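Wandari Code

The Wandari Code is a set of good-practice rules for robots that clean bathrooms in homes and small hotels. It was drafted by Emese Somogyi and Mwende Mabula at Fluleo, and a revised version came out one September with a much longer chapter on wiping (the part most readers turn to first!).

At its heart is the rule of order, which any parent will recognize: cleaner surfaces come before dirtier ones, so the tank and the closed lid are wiped ahead of the seat, and the bowl always waits until the end.

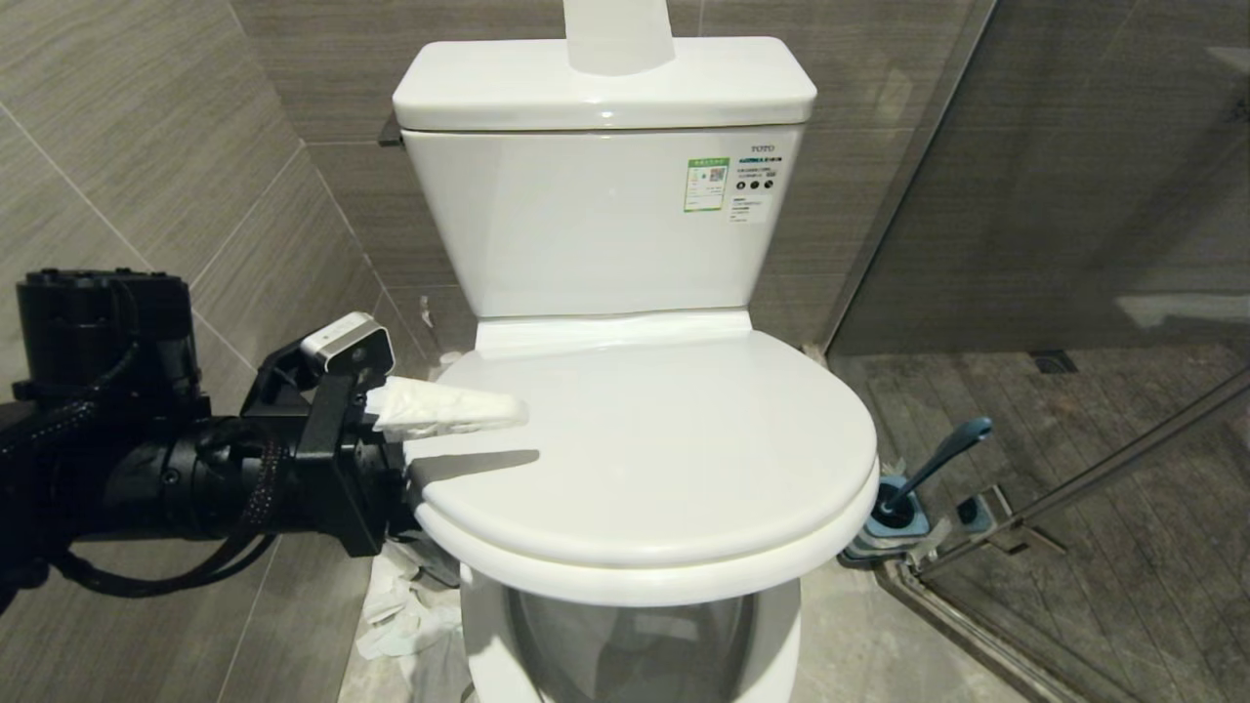
A tissue or cloth used on the toilet may not go on to the sink, and the gripper fingers must be wiped down for 60 seconds before they touch anything else in the home. The arm has to stop if a person comes within 2 meters, and it stays stopped until someone tells it to carry on.

Máté Antal has argued that the distance is too generous for small bathrooms, and the Roter edition lets installers shorten it after a written check.

See also: Cleaning robot; Magagula checklist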